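Going grey, on purpose

March 3, 2021

Hawi Negussie had her last box dye in October. Drugstore brown, same shade since uni. Then she just stopped.

"I was doing my roots every 4 weeks and I was sick of it," she says. "Sick of the towels too. Every towel I own has a brown edge."

She's 29, by the way. First silver hairs at school. Runs in the family.

At Prirkach, the salon where she now goes for a trim, owner Mimoza Nikolovski says the phone rings most days with the same request. Grow it out, but don't let it look like a stripe. Her answer is usualy fine lowlights near the part, then nothing for a few months. Colour on top of colour only drags it out.

Cost? A full blend at Prirkach is $256. Not cheap – but Negussie reckons she was spending about that on dye and toner every year anyway.
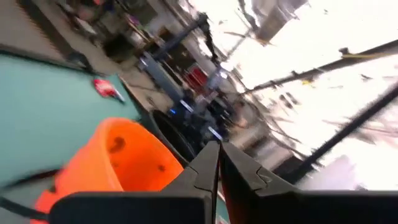
The awkward bit

Month three is the worst. Two colours, two textures. Grey can come in coarser, and it drinks up conditioner. Nikolovski likes a purple shampoo once a week, no more, or you go lilac at the ends.

Brows are a seperate question. Some clients leave them dark, some tint them ash. Teodora Đorđević, who does brows two chairs down, says go softer than you think and wait a week before you decide.

Negussie left hers alone. She's booked in for a bob next, to get rid of the last of the brown.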